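Runari grasp-width set

Demonstrations recorded with a hand-held two-finger gripper, used to test whether a policy can learn how wide to open before it reaches for an object. Released 2018-03-22. Maintained by Eleni Vlachou.

Contents: 375 demonstrations of 12 objects, split into train and test folders. Each demonstration has wrist camera video and a finger width log.
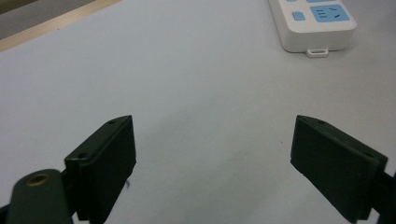
Width is stored in millimeters, measured between the inner faces of the fingers. Logs start before the approach, so trim the idle part if you only want the grasp. We did this for the Trilent baseline but left the raw files alone.

Known problems: the width log can lag the video by up to 2 video frames. Test objects also appear in train, in other positions, so the split says nothing about new objects.

Loader code is in tools/. Run check_logs first.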